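Flitovbridge Neighbours: Help and Advice
Home > Household > Storage and sorting

What do you do with a table full of odd kitchen bits before a jumble sale?

Posted by Bagheri, Tuesday, August 23, 2022
Viewed 2,227 times

I have agreed to sort the kitchen table for the September sale, on the grounds that I was in the room when it came up. Most of it is ordinary: plates, bowls, the sort of thing everyone owns and someone else always wants. Then there is the play food, which has got in amongst the real stuff and shows no sign of leaving.

My trouble is how to group it. By colour looks lovely and helps no buyer whatsoever. By size means a toy strawberry next to an egg cup. I also have a ketchup bottle, and I can't decide whether it counts as stock, crockery or lunch.

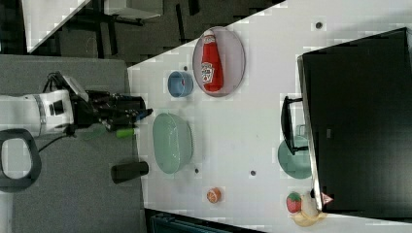

The white table so far. Ketchup on the grey plate, fruit at the far end.

We have 2 tables and no shelves, if that changes anything. I'd like it settled before the boxes from Fostard Lane turn up, as there is never just one box from Fostard Lane.

Kadavlow
3,000 points

Put the play food in its own tub, on the floor or a low chair, where the people who want it can reach it. Left among the bowls it gets picked up, carried round the hall and put down in the books. I have found a banana in the gardening section more than once.

For the rest, sort by what people do with it. Eating off, drinking out of, cooking in. Stack plates by size and leave the bowls side by side, or you will spend the morning lifting six to show someone the seventh. Your green oval bowl should go at the front. Big bowls sell.

The ketchup goes home with you. Check whether there is any in it before you lay it on its side again.

tea_and_gravel
112 points

Just price everything the same and let them get on with it. We did that and it was all gone by eleven, apart from a fondue set, same one as the year before.

lowerfield
2 points

Is the blue cup for sale? If it is a cup. Might be a bowl. I'd have it either way.

Bagheri replied:
Tub found, fruit evicted. The blue one is yours if you come before ten and bring change.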